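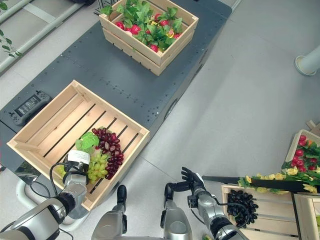
The team captain of the Wirneno robotics club does not describe the fruit-sorting task as difficult. "It is repetitive," the captain said on Wednesday, between runs. "Pick the bunch, clear the slats, set it in the right crate. Then again, 100 times before we look at the log."

The club has 8 members and is preparing for the Flornness student challenge, where two-armed robots move artificial produce between wooden crates against a clock. Each run lasts 7 minutes. Grapes account for most of the lost points.

"Round fruit is a position problem," said the member responsible for grasp planning. "A bunch of grapes is a shape problem. The stem bends, the weight shifts, and a plan that worked for green fails for purple – same mold, different lie in the crate."

The software, called Flarnlow, keeps 3 grasp candidates per bunch and discards any that would bring a finger within a set margin of a slat. The margin was widened in September after a cracked fingertip. Cycle time went up.

Wrist cable routing is still open. "The loop has to be long enough for full rotation and short enough not to catch a corner post," the captain said. "We have re-tied it after every session."

The faculty adviser wants left and right arm timing fixed first. At present the right arm waits until the left has finished its pick. The next test uses the Căpraru rule set, which deducts for idle time on either arm.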